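Toy Library Reopens Its Sorting Table in October

October
By Teguh Subramaniam

The Bedia toy library will bring back its sorting table next month, after a spring and summer in which returned toys went straight into bags and stayed there.

The library lends out play food, blocks, animal figures and small storage pieces to families in the Escobedo neighborhood. Its catalog stands at 2,684 pieces, up from the year before, and a good part of the growth came from one donation by the Zilel day care when it closed its second classroom.

Under the new arrangement, returns will be checked at a white table before they go back on the shelves. Cubes are matched by color, play food is kept apart from the animals, and small parts go into lidded containers or drawers. Open bins stay out for anything that still has to be looked at. 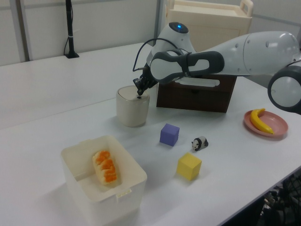
Cubes and storage pieces on the white table.
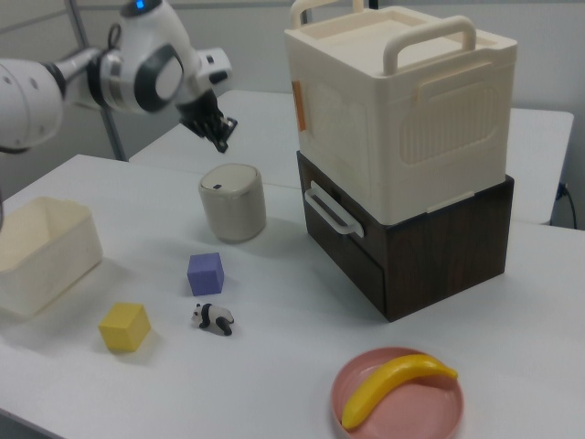

Borrowers have asked for the change since the bags came in. Wahyudi Tarigan said the sets had been coming home incomplete, and that a box of blocks checked out in the summer was short by 9 when it was opened on the living room floor. He would like the library to go further and tape a list of contents inside each lid, so that parents can check a set before they return it.

The library says lists are being written for the 64 most borrowed sets first. Single items, such as a loaf of toy bread or one animal, will go without a list and will be recorded by name only.

Families may keep a set for 2 weeks. Late returns carry no fee, but a household with a set outstanding can't take another until it comes back. Missing pieces should be reported at the desk, where staff keep a tray of strays from earlier returns.

The sorting table will be open from 3 p.m. until closing. Donations of drawer units and clear bins are being accepted at the Jaroven Street entrance. Boxes should be empty and wiped down before they are dropped off.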